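3 min read

How do you teach a robot to pick stuff up?

You've got two hands. They're amazing. You can grab an egg, a sock, a roll of tape, and you don't even think about it. A robot has to be taught every bit of that.

So how? One way is to show it. Over and over. At the Flurniston workshop we've been building a helper called Darkach, and Wednesday is teaching night. We don't have the arms finished yet (soon!!) but the teaching can start anyway. A person holds a gripper in each hand and does the job themself. Pick up, turn, put down. Slowly, no showing off.
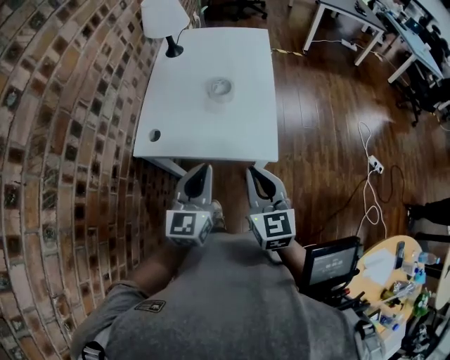

Those black-and-white squares are called markers. Kind of like a name tag for a computer. A camera looks at the pattern and the computer works out where the marker is and which way it's tilted – even if you twist your wrist. Cover one up with your sleeve and the computer gets lost. So, short sleeves.

One try isn't enough. Not even close. Our plan is 300 tries for one easy job, and yes your arms get tired. We swap after 14 tries, then snack. Uldis Lapiņa did 16 once and droped everything.

Then the computer looks for what's the same in all the tries. Where did the fingers go? When did they close? That's the bit called learning.

Want to have a go at home? Get two kitchen tongs and a soft toy. Move the toy into a bowl 5 times. Was every try the same? Bet it wasnt. Robots need to see that too – the wobbly ones help.

Next time: wheels.

12 shares | 5 comments
Back to top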